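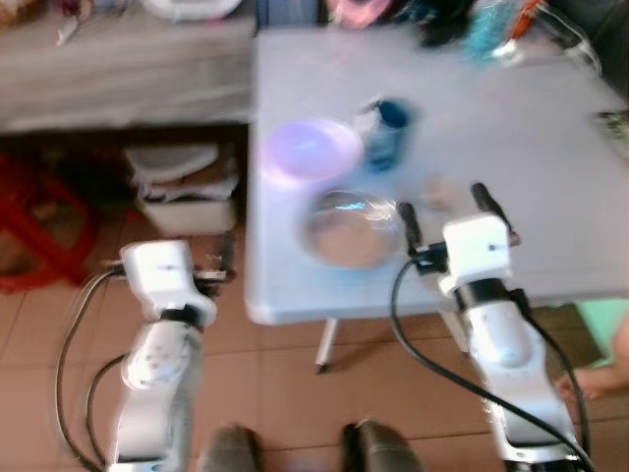 Wulley Two-Arm Teaching Set at a folding table, with a purple bowl and a clear glass bowl within reach of the grippers.

Wulley Two-Arm Teaching Set

The Wulley is a pair of white arms with parallel grippers, sold with the hand controls needed to show them a job. The operator holds one control in each hand and the arms follow. Everything is saved as it happens: joint positions, gripper opening and the view from the head camera. The recording can be played back as it stands or used to train a policy.

The set is meant for household and kitchen work on an ordinary table. It suits labs, colleges and small firms that want to collect their own demonstrations.

Two ways to teach

Remote control. Stand or sit up to 4 metres from the arms and use the hand controls. Squeeze the trigger to close a gripper. Let go of the grip switch and that arm stops where it is, so you can move your hands back to a comfortable position and carry on.

By hand. Press the button on the wrist and the arm goes slack with its own weight held. Take it by the upper segment and move it through the task. Keep your fingers clear of the jaws. Only one arm can be guided at a time in this mode, so most two-handed jobs are better done by remote control.

The two kinds of recording can be mixed in one task file. They are labelled separately.

What is in the box

Left and right arm with grippers fitted
Pair of hand controls with charging lead
Head camera and bracket
Base plate and fixings
Spare jaw pads
Zomum recording software, one licence
Printed setup guide

A computer is not included. The table is not included either. Any steady table will do, and folding ones are fine if the legs lock.

Specification

Recording rate: 30 samples per second
Saved demonstrations per task file: up to 300
Control link: wireless, or by cable
Arm cables: external, with slack for full wrist turn
Operating temperature: up to 31 °C
Finish: gloss white, dark joint rings

Getting good recordings

Start with two or three objects and one short action, such as moving a bowl from one side of the table to the other. Keep each demonstration under a minute. If you fumble a grasp, finish the action anyway and mark the take as a retry in Zomum. These takes are useful later on.

Move at a steady pace. Fast swings of the head camera blur the picture and the software will flag those stretches, though it won't delete them. Clear glass is harder to learn than coloured plastic and needs more takes under different light. Shift the objects a little between takes.

Before each session, check that the gripper cables hang free and aren't caught under the base. The stop button should be within reach of a second person when anyone is near the arms.

Ordering and support

Sets are built to order by Khattak. Orders placed now will be sent in April. Setup help is by phone or video call and is included for the first year. Questions about bulk orders for teaching rooms go to Fulgencio Escobar in the sales office.

Page updated March 7, 2025

Filed under: Teleoperation > Two-arm sets > Teaching by demonstration

Comments (3)

benchtop_mo
Can the hand controls be bought on their own? Ours took a knock and the left trigger sticks.

Khattak Support
Yes, singly or as a pair. Send us the serial number from the underside and we'll quote for a left one.

R. at Cultura
Had ours almost 4 months. Hand guiding is stiff at the wrist for the first week, then it eases. I'd like a longer lead on the charger.

We use cookies to remember your basket and to see which pages are read. Accept all | Choose settings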